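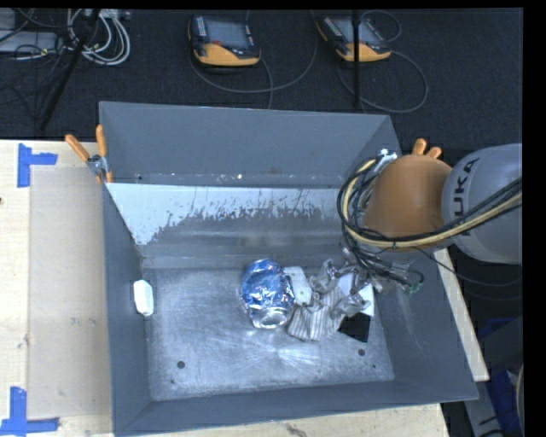
A KUKA arm over the sorting bin, with the odds and ends it has to pick from.

When I got to the Witano workshop, a little after 9 in the morning on a gray November day, Necati Bilgin was already on his second coffee and more than ready to talk about laundry. He has spent most of his working life around machines that lift and sort things, and what people ask him at family dinners, he told me, is always the same question.

"They want to know when it will fold the towels," he said, laughing. "My aunt asks me every single year. I tell her, I'm still working on picking things up off the bottom of a bin, give me a little time!"

Picking things up off the bottom of a bin is the project Bilgin calls Drinder, and he is very fond of it, the way some people are fond of an old car that starts when it wants to. The idea is simple enough. You tip a mix of stuff into a metal bin, the sort of thing you might sweep off a garage bench or a kitchen counter, and the arm has to take it out one piece at a time.

"A box is easy," he said. "A box has sides. Then you give it something crumpled and shiny, and the light bounces every which way, and now the computer has its own ideas about where the edge is. A person would just reach in. You don't even look, half the time."

I asked how often it gets things right, and he went and found his notebook — a paper one, I was pleased to see. In the last long run the arm made 113 tries and missed 19 of them. I said that sounded pretty good to me. He made a face.

"Would you keep a dishwasher that dropped 19 plates?" he asked. "In a shop you might want 1000 picks before somebody has to walk over and help. At home, with a cat and a toddler and a rug, I don't even know what number to tell you."

He does think shops will get there first, and for some jobs he feels they have already arrived. Moving the same carton from the same spot, all night long, is work he would happily hand over tomorrow. Before Witano he was at a parts supplier called Mudus, where he spent a winter sorting returns by hand, and he still talks about his sore back from those days.

The trouble comes with what he calls the last handful, the few flat or floppy things left lying against one another when the easy ones are gone. "A flat thing on a flat floor," he said, shaking his head. "You and I use a fingernail. I would pay a lot of money for a good fingernail."

So what about his aunt's towels? He took his time with that one, and finished the coffee.

"I think she'll get something that helps a bit," he said. "Slowly, maybe one towel while she does the other nine. And she will fold that one again herself, because she's particular."

Comments (3)

Karunaratne
I pack orders for a living and the fingernail bit is so true. Thin envelopes at the bottom of a tote are the worst, and I have hands!

towelfolder
Sign me up for the one towel. Does he say anywhere how long a single pick takes?

Marge in the back room
Lovely read. My sister's robot vacuum eats socks, so I side with the aunt on this.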